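Flavport adds crypto checkout for small grocers and cafes

July 24, 2019

Payments startup Flavport switched on its crypto checkout for independent food sellers, letting shoppers pay in bitcoin or a dollar-backed token at the register. 204 stores are live at launch. Mostly corner grocers, coffee counters, a few bakeries.

The store picks what it gets at the end of the day. Dollars, coins, or a split. Most have picked dollars, the company said.

"Our merchants sell lettuce and sandwiches. They don't want to watch a price chart," chief executive Naima Amrani told reporters on a short call. "They want the money in the drawer by closing time."
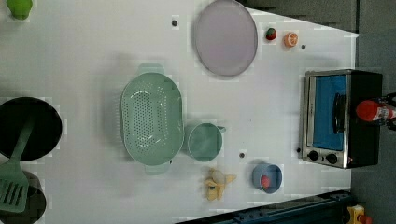
Play food: strawberry, orange half and banana with a mint-green colander.

Flavport charges a flat 2 percent on each sale, no monthly fee. Card sales through the same terminal stay on the old rate. Refunds go back at the dollar price on the receipt, whatever the coin has done in the meantime, and that has been a sore point with other services where customers got back less than they paid.

Wallet support is handled by Stelmont, which holds the coins for the few seconds between the scan and the conversion. Stelmont locks the exchange rate for 60 seconds after the code shows up on screen. Miss the window and the cashier has to ring it up again. Amrani said the team tested a longer lock but costs went up to fast. 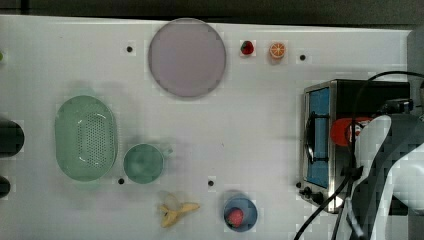
Plate, colander and small blue bowl on a white tabletop.

Not everyone is sold. Gisela Wendt, who runs a small chain of delis and sat in on the pilot, said it worked fine but hardly anyone used it. Her shops took 56 crypto payments over the whole trial. Mostly lunch orders, and mostly the same faces.

"I'll keep it on because it costs me nothing to keep it on," Wendt said. "Ask me again when my landlord takes it."

She also wants better reports. Right now crypto sales land in a separate file from card sales and her bookkeeper has to join them by hand. Flavport says a combined report is coming in August.
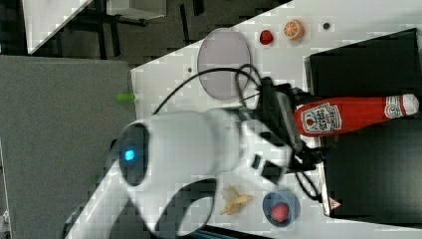
Heinz tomato ketchup, a grocery staple.

Tax is the other open question. Shoppers who spend coins may owe on any gain, even on a bag of groceries, and the app doesn't track that yet. It prints the coin amount and the dollar amount on the receipt and leaves the rest to the customer. Amrani said a yearly download is planned, no date given.

Backing for the rollout comes from Restrepo, an early investor that also put money into Stelmont. Terms were not disclosed. Amrani would not say how much of the round is going to the grocery product and how much to the

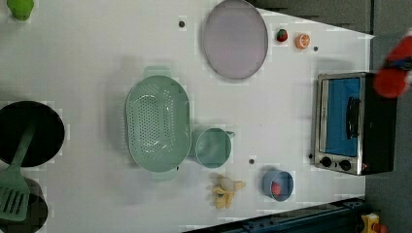 older online checkout business, which still brings in most of the company's revenue.

Competition is close behind. Drudon, known for its loyalty cards, has been showing store owners a similiar terminal add-on and is expected to open sign-ups in August. It has not published a fee. A Drudon spokesperson declined to comment.

Stores already on Flavport terminals get the crypto option through a software update, turned off by default. Owners switch it on under payment settings. New stores need to pass the usual ID check first.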